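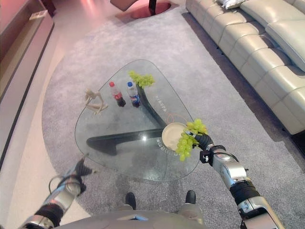

Grapes, two sodas and a glass top on black legs.

Every few years someone decides the sculptural coffee table is back. Sylvie Lavoie, who sells them at Galtik for $888, says the clear top makes a small room feel bigger. Maybe. It also puts every crumb on display – and the rug under it. A rounded triangle gives you less room for plates than you'd think, and fruit tends to wander over the rim. I kept one for 16 months. The base is still lovely. I eat at the kitchen counter now.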